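Clildale packing cell: progress report to Ristard
Period covered: February to 18/03/2019
Prepared by the Strachan workshop team

Summary
The two-arm cell is back in service after the February stoppage. Both grippers have been serviced and the bag-opening routine has been set up again from scratch. Spending is inside the 3,000 agreed for the quarter. One item, the cable guide on the second arm, is carried over.

Work done since the last report
The stoppage began with a position error on the wrist of the first arm. We stripped the gripper off, cleaned the mating faces and found one of the mounting screws had worked loose and worn its hole. The mounting plate was replaced from stock. The finger pads were changed on both grippers at the same time, as they were already past the interval in the Narkix service sheet.

After that the arms had to be lined up with each other again. We used the grid cloth on the table as the shared reference, touching each gripper to the same set of 12 crossings and correcting the offsets in the controller. The cloth creases easily and the lines move with it, so it is now smoothed and checked before every alignment. A stiff printed board would be better and we have asked for a price.

Grip force was set next. The old value was chosen for cardboard cartons and was too high for fabric — it left marks on the lining of two bags during trials. The new value is stored as a separate setting, so cartons can still be run without retyping anything.

Bag-opening routine
The routine uses both arms. One takes the flap and lifts, the other goes into the mouth and holds an edge back so that the contents can be reached. Soft bags are the hardest case, particularly when there is loose paper inside.

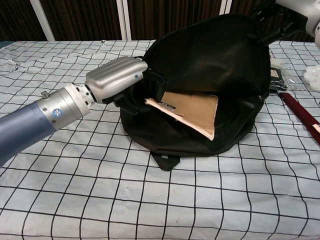

Both arms on the black backpack, with cardboard and paper inside.

We ran the routine 37 times after the service. The failures were nearly all at the lift, where the gripper closed on a strap in place of the flap. The approach height has been changed and the run will be repeated.

Routine care
The daily check now takes 10 minutes and covers the finger pads, wrist screws, air line and emergency stop. It is written up on a card kept at the controller.

Outstanding
Cable guide on the second arm: part ordered, not yet delivered. Until it is fitted the arm is held to reduced speed.
Printed board: waiting for a quotation.
Repeat of the bag-opening run: to follow once the guide is in — results will be in the next report.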